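Nachbarschaftsverein Gudstead e. V.
Protokoll der Mitgliederversammlung im November, Beginn 19 Uhr, Vereinsraum
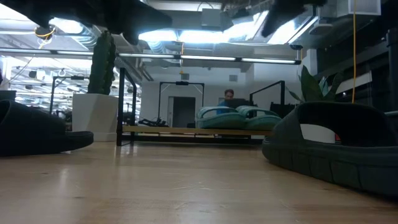
TOP 1 Begrüßung und Beschlussfähigkeit
Der Vorstand eröffnet die Sitzung und freut sich riesig über den vollen Raum: 65 Mitglieder sind gekommen, so viele wie noch nie! Die Beschlussfähigkeit wird festgestellt. Das Protokoll der letzten Versammlung wird ohne Änderungen genehmigt, die Tagesordnung ebenfalls.

TOP 2 Rückblick auf das Gartenjahr
Was für ein Sommer! Die Hochbeete am Wisell-Platz haben getragen wie verrückt, vor allem Zucchini, Mangold und die gelben Buschbohnen (bitte dieses Saatgut unbedingt wieder besorgen). Die Tomaten an der Südwand waren bis in den Oktober hinein zu ernten. Weniger Glück hatten wir mit den Möhren, der Boden ist dort einfach noch zu schwer. Die Gartengruppe will im Frühjahr Sand einarbeiten und es noch einmal mit einer kurzen, runden Sorte versuchen.
Aus der Versammlung kommt großes Lob für den Gießplan. Der Aushang am Schuppen hat deutlich besser funktioniert als die Nachrichtengruppe und bleibt deshalb bestehen.

TOP 3 Saatguttausch
Der Tauschnachmittag mit dem Kleingartenverein Mwakalinga war ein echter Höhepunkt. Viele alte Sorten sind zu uns gewandert, darunter eine Stangenbohne mit violetten Hülsen, auf die sich alle schon freuen. Die Mwakalinga-Gärtnerinnen und -Gärtner haben uns für das Frühjahr zu sich eingeladen. Die Einladung wird unter Applaus angenommen.
Bitte: Saatguttütchen künftig mit Sorte und Erntejahr beschriften! Bei einigen Kürbissen rätseln wir noch immer.

TOP 4 Regenwassertank
Die Firma Hendico hat ein Angebot für einen Tank samt Handpumpe geschickt. Diskutiert wird lebhaft über den Standort. Die Ecke hinter dem Kompost liegt schattig, dafür ist der Weg zu den Beeten weit. Am Schuppen wäre der Anschluss ans Fallrohr einfacher, allerdings müsste der Johannisbeerstrauch umziehen. Mehrere Mitglieder bieten sofort ihre Hilfe beim Umpflanzen an, vielen Dank dafür!
Beschluss: Der Tank kommt an den Schuppen. Der Vorstand nimmt das Angebot an und klärt mit Hendico den Liefertermin.
Abstimmung: angenommen bei 3 Gegenstimmen und 2 Enthaltungen.

TOP 5 Beitrag
Der Jahresbeitrag bleibt bei 15 Euro. Der Antrag, für Familien mit mehreren Beeten einen eigenen Satz einzuführen, wird auf die nächste Versammlung vertagt. Bis dahin soll ein schriftlicher Vorschlag vorliegen.

TOP 6 Verschiedenes
Die Obstpresse kann ab sofort wieder ausgeliehen werden, Eintragung in die Liste neben der Tür. Sie muss gespült zurückkommen, auch das Presstuch.
Gesucht werden große Gläser mit Deckel für die Einkochaktion. Wer welche übrig hat, stellt sie in die Kiste unter der Treppe.
Die Kindergruppe wünscht sich ein eigenes Beet mit Erdbeeren und Sonnenblumen. Die Idee kommt wunderbar an! Das Beet am Zaun wird dafür freigehalten.
Der Kuchen war wieder großartig, das Rezept für den Birnenstreusel hängt demnächst aus.

Ende der Sitzung: 21.15 Uhr
Für das Protokoll: die Schriftführung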